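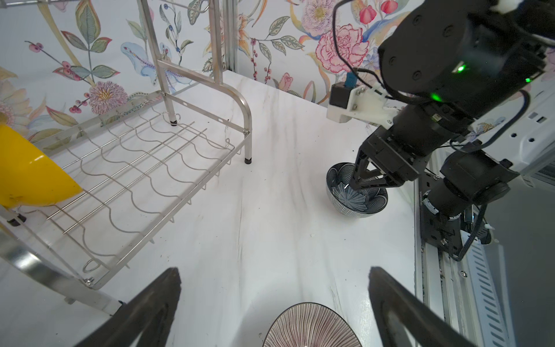

**Participants wanted: household water hardness and limescale study**

Hägglund Materials Testing is recruiting households for a study of mineral deposits on kitchen surfaces and fixtures. Enrollment opens in October and closes when all places are filled. There are 201 places.

## Purpose

Published deposit rates are mostly measured on test coupons in a lab, under constant flow and temperature. Kitchens do not run that way. The study records how scale builds up under normal use in homes on municipal supply and homes on private wells, and compares two descaling products, coded G (supplied by Gremier) and H (supplied by Helluvau). Participants will not be told which product they have received.

## What participants do

The study runs for 56 days. During that time you will:

- attach the supplied test strips to the faucet base and beside the dish rack, as shown in the instruction sheet
- fill a sample bottle from the cold tap at the start and again at the end
- descale the kettle and faucet aerator once a week with the coded product, following the dosage card
- record the cleaning time and any rinse aid, vinegar or other acid used in the same area
- return the strips and both bottles in the prepaid box

The weekly entry takes a few minutes and can be made on paper or online. Do not mix the coded product with bleach. If you have marble or limestone surfaces, keep the product off them; both formulations are acidic and will etch calcium-based stone. Quartz, laminate, steel and glazed tile are acceptable.

## Who can take part

You must:

- be 18 or older and live at the address for the full study period
- cook at home on most days
- wash at least part of your dishes by hand
- have a kitchen faucet with a removable aerator

Households with a whole-house softener may apply, but must state the model and the last salt refill. Homes with a reverse osmosis unit feeding the main kitchen tap are excluded. One application per address.

## Compensation

Participants receive a Clolby store card on return of the complete kit, plus a report on their own water: hardness, pH, iron and total dissolved solids. Incomplete kits still qualify for the report -- the card is issued only if both bottles and all strips are received.

## Data

Names and addresses are stored separately from results and deleted after the kits are closed out. Results are published by supply type and region only. You may withdraw at any time without giving a reason.

## How to apply

Fill in the screening form at the Hägglund front desk or request a copy by mail. State your water source, faucet type and counter material. Applications are reviewed in order of arrival by the study coordinator, Ingegerd Söderlund, and kits ship after the screening call. Calls are made after 4 p.m.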